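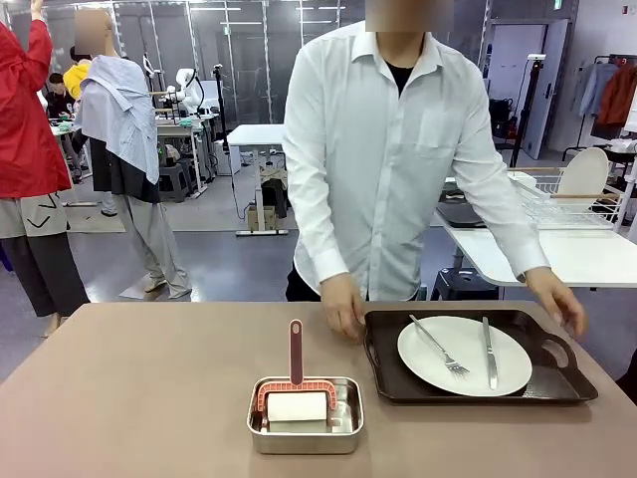
The lint roller in its steel container, with a tray, plate, knife and fork alongside.

Apr 26, 2024
By Melur Sumampouw

How to set out a tray for one and keep a lint roller to hand

At Jillwood we send out 138 trays on a normal lunch. Most complaints are about fluff on the tray or cutlery that has slid about. Both are easy to put right at the table before anything goes out.

What you need

A tray with raised edges and handles, a dinner plate, a knife and fork, a lint roller, and a shallow metal container to keep the roller in. Ours cost 11 pounds from Curkex, but an old roasting tin would do.

1. Clear the table and wipe it down. Let it dry.

2. Peel the used sheet off the roller. If the new one has lifted at the corner, peel that off too.

3. Roll the tray liner or napkin if you use cloth ones. Short strokes, one direction, light pressure. Do the cuffs of your shirt while you are at it. Don't use the roller on the plate or anywhere food will touch.

4. Put the roller back in its container. Left on the table, it picks up crumbs and the sheet is wasted.

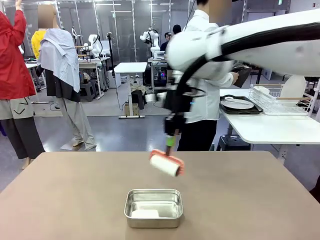

Lint roller just above the small steel tray.

The container should have low sides so you can get at the roller with one hand. Square ones with sharp corners are harder to clean than rounded ones. Wash it at the end of the shift.

5. Wash your hands, then set the tray down with a handle at each end and put the plate in the middle.

6. Lay the knife and fork on the plate if the tray has to be carried any distance. They can be moved to either side once it reaches the person eating.

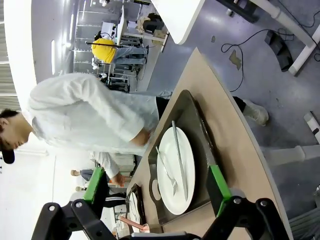 7. Hold the tray by one end and straighten the plate with your other hand. Touch only the rim. Check the cutlery for water marks and swap anything that needs polishing.

If you are doing several trays, finish one before starting the next. I used to lay out all the plates first and then go round with the cutlery, and I always missed a fork.

Spare roller sheets are kept with the napkins. We will have a new batch in May.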